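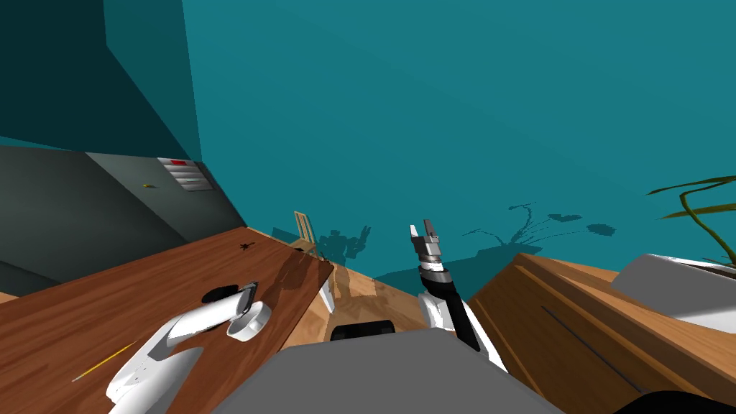

Wednesday, late

So the thing with the awards dinner happened and I have to get it down before I forget who said what. Every year the Plorulach business association hands out a prize for "most inventive local company," and every year it goes to somebody whose invention was mostly a way of not paying for something. This year it went to Clarnier Paving. Clarnier Paving! The same outfit that billed the town for resurfacing the Montes lot two times and then put up a banner on it thanking taxpayers for their patience.

I sat at the back with the chicken (dry) and a program that spelled "integrity" wrong on the cover and right on the inside, which I kept showing to the woman next to me until she moved her chair. The speech was 12 minutes long and the word "vision" was in there so often I stopped hearing it. Then they showed a video of a truck driving slowly past the library – with music – and people clapped for the truck.

What gets me is that the pothole on my corner is still there. I've written to the council 3 times since February. The first answer said it was a county pothole. The second said the county had given it back. The third was a survey asking how satisfied I was with the first two, and I filled it in, of course I did, I even used the comment box.
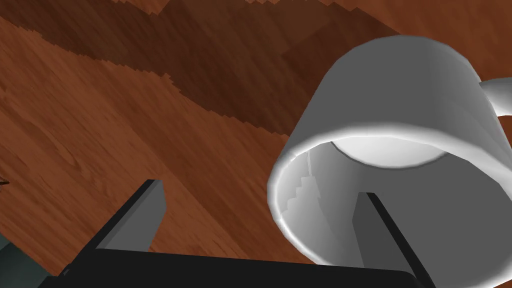
Anyway, after the dessert the council president got up and announced the Clornasero project, and the whole room went quiet in that way where everybody is checking whether their brother-in-law is involved. It's going to be a "riverfront gateway." We don't have a riverfront. We have the ditch behind the tire place, and I like the ditch fine, there are frogs in it, but I wouldn't put a gateway on it. The drawings had sailboats!

Somebody asked what it would cost and he said that was a great question, and then he took a different question. I wrote that down on my napkin, and the napkin is now taped to the fridge next to the trash pickup calendar.

I drove home past the corner and hit the pothole, naturally, thinking about how 300 people had just stood up for a paving company. 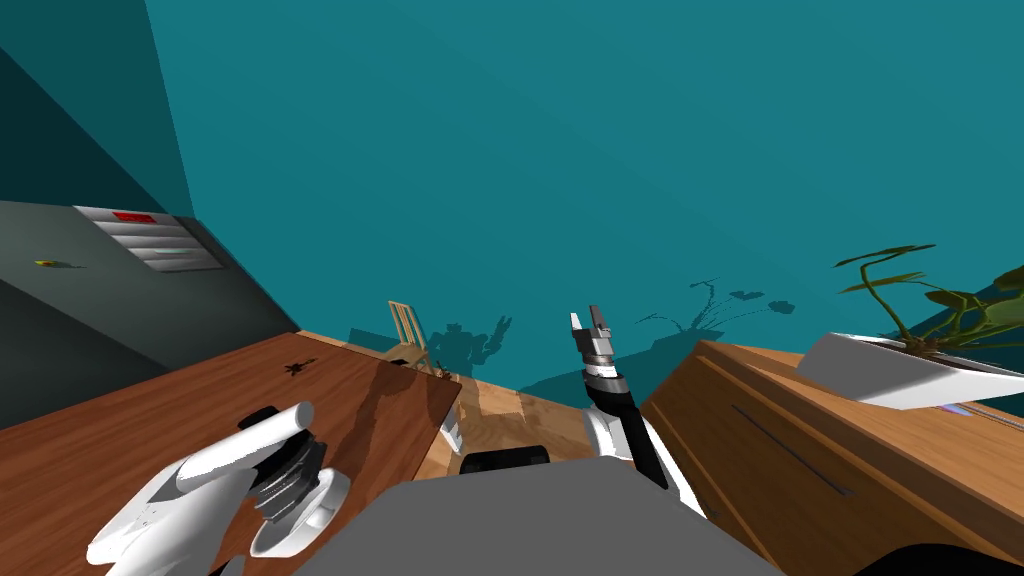

Things to do before the next council meeting

Sign up to speak, and do it early, they close the list at noon now and only post that on the door.

Find the old Montes lot invoices. They're in the shoebox or the other shoebox.

Ask about the sailboats.

Get the tire looked at. I'm pretty sure it's losing air on the left side, and the only place open late is the one by the ditch, so I can say hello to the frogs.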